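Working outdoors

Working outdoors, also called outdoor working or, in the language of furniture catalogs, the "open-air office," is the practice of doing desk work on a patio, balcony, porch or lawn. The term is normally kept for work that could just as well be done inside. Farming, roofing and other jobs that have always been done in the open are not included, although promotional writing on the subject often borrows from them to give the practice a longer past than it has.

Background

Reading and writing outside is old. Letters, account books and school lessons were all taken into gardens when the weather allowed. What is newer is the claim that an ordinary working day can be moved outside with little loss. That claim depends on portable computers, long battery life and wireless networks that reach past the back wall of a house, and it became common only when all of these were cheap. Some writers trace it to the open-air schools of the early twentieth century. The link is weak. Those schools were set up mainly with children's health in mind and had little to say about office work.

Claimed benefits

Supporters say that working outdoors improves mood, sleep, attention and output. The evidence for these claims is uneven. Daylight does affect the body clock, and many people report feeling better after time outside. It does not follow that they type faster or make fewer mistakes there. Much of the research quoted in the popular press looks at walking or resting in green places, and its findings are then applied to people answering email, which is a different activity.

A frequently repeated survey by the furniture maker Onanell asked 164 customers whether they got more done on the patio. Most said they did. All of them had recently bought patio furniture from the company, and no measure of work was taken before or after. The survey is still cited, usually without its size, in articles that recommend buying a table.

The Turndale trial is somewhat better. Staff at an office in Turndale spent 2 hours of each working day in a courtyard from April until the end of summer. They reported less tiredness in the afternoon. They also knew what the trial was for, and the people who disliked the courtyard had been allowed to drop out early on. Their answers were left out of the final figures.

Equipment

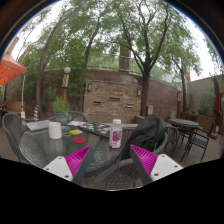
Most people who work outside use whatever is already there. Dining height suits typing fairly well, while low lounge furniture does not, whatever its makers say. Glass tops are easy to wipe down but can throw glare back at the reader. Mesh and slatted tops avoid this and let pens fall through.

Screens are the main difficulty. An ordinary laptop display is far dimmer than a sunlit surface, and raising the brightness drains the battery. Matte filters cut reflections without making the picture any brighter, a point that their packaging tends to pass over. Shade works better than any accessory and costs less than most of them.

Special products have been sold since the practice became fashionable. The Esance hood, a folding cloth box placed over a laptop, was advertised as making any screen readable in full sun. Users found that it did so only when they put their heads inside it, and that it was hot in there. The Teixeira table, with a built-in battery and a raised rim, sold for 2000 dollars. A standard table and an extension cord made for outdoor use do the same job.

Heat, dust and insects

Portable computers are generally built for use in mild temperatures, often with an upper limit near 100 degrees Fahrenheit. A dark case in direct sun can pass that on a day that feels merely warm. Most machines slow themselves down or shut off before lasting harm is done, but batteries age faster with repeated heating. Pollen and dust collect in keyboards and fan openings. Candles and sprays sold to keep insects away from a work area vary widely in effect, and some sprays can cloud plastic.

Criticism

Critics have pointed out that the practice is open mainly to people who have private outdoor space, a mild climate and a job with few phone calls. Employers have also been accused of praising it as a benefit while cutting indoor floor space. Noise is a further complaint, from neighbors as often as from the workers themselves.

See also

Daylighting
Open-air school
Patio furniture
Remote work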